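Rikine opens sign-ups for Thibodeaux beta, but only 3000 players get in

2023-09-13

Rikine has started taking sign-ups for a closed beta of Thibodeaux, the online farming and trading game it first showed in January. The test has room for 3000 players on PC. Console owners get nothing this time, and the studio won't say when that might change.

The beta covers the opening region, Curness, plus a crafting system with 35 recipes. Rikine calls it "a full taste of the harvest." Maybe so, but the January trailer spent most of its running time on the river towns and the boat races, and neither is in this build. Progress will be wiped when the test ends.
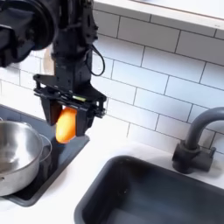

An orange object held in a black gripper.

Then there's the money. A founder's pack goes on sale alongside the beta and includes 2000 coins, a hat and guaranteed entry. Rikine says the coins carry over to launch. It hasn't said what anything in the shop will cost, so buyers have no way to tell whether 2000 is a fortune or the price of a fence.

Players who sat through Clemero, the studio's last game, may want to wait. That one also had a paid early pack, and its promised co-op mode arrived 14 months after release. Rikine says Thibodeaux is "built for co-op from day one," though the beta is limited to solo play.

Sign-ups are open now on the studio's site. Of the available spots, 1650 are set aside for founder's pack buyers, and the rest will be drawn at random. There is still no release date.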